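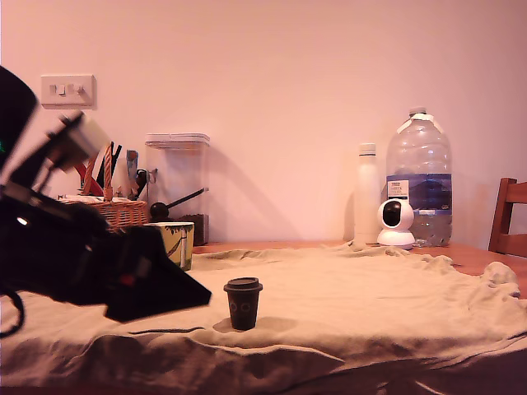

Mehrweg für den Küchentisch

Seit Februar trinken wir aus kleinen dunklen Bechern mit Deckel, und zwar im Sitzen, 2 Meter vom Wasserkocher entfernt. Unterwegs ist hier keiner. Mererid Ruddock verteidigt den Deckel trotzdem, er halte den Kaffee »bei sich«. 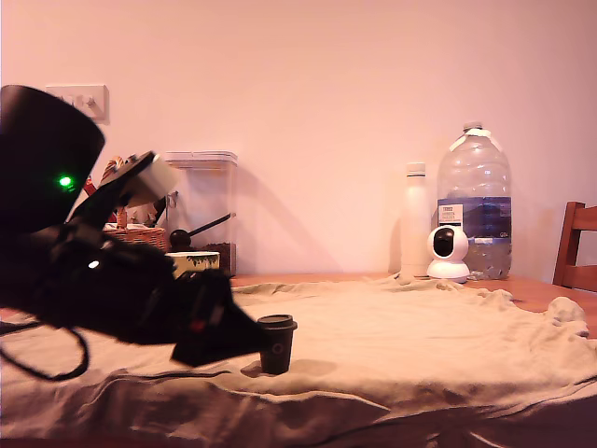 Team Hauswirtschaft, Nerum

Mich stört eher das Tischtuch. Beige, zerknittert, und mitten auf den Falten steht der Becher. Bügeln will es niemand, abnehmen auch nicht, gemütlich sei es ja. Von mir aus. Aber dann bitte eine Tasse mit Henkel dazu, und Kuchen.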